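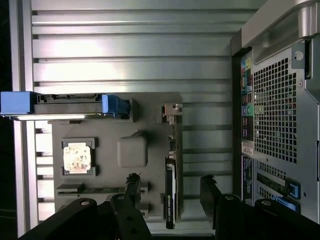
Rirard Says Its Old Computers Are "Fully Refurbished." Buyers May Want to Ask What That Means

16 April 2025

Rirard, the secondhand computer seller, has started a spring sale of 294 used desktop machines that it calls fully refurbished and ready for another working life. The company's notice runs to two pages and spends most of them on the environment. The part about what gets done to each machine takes up one paragraph.

According to that paragraph, every case is opened, cleaned and checked, the processor is taken out from under its cooler, and old thermal paste is replaced. Drives are wiped. Graphics cards are tested "under realistic conditions." Rirard does not say what those conditions are or how long the test lasts.

"We look at every board by hand," said Ilse Petersen, who runs the workshop in Lindemann. Asked how long a technician spends on one machine, she said it varied.

Hauke Rothe, a repairman who buys used parts for his own shop, was not impressed. "Fresh paste is a few minutes of work and costs next to nothing," he said. "I want to know how many hours are on the drive and whether the power supply was swapped. If they did that, they would print it." The notice does not mention power supplies at all.

The machines came out of offices closed by Hidel, which gave up 793 desktops in April. Rirard would not say what became of the ones missing from the sale. Petersen said some 102 were stripped for parts, and that others are "still being evaluated."

Prices have not been posted. The warranty covers the board and the processor but leaves out graphics cards and drives, the parts Rothe says come back to his counter most often. Rirard said longer coverage can be bought separately and that terms would be given at checkout.

The sale is open to the public at the Lindemann workshop until the end of the month.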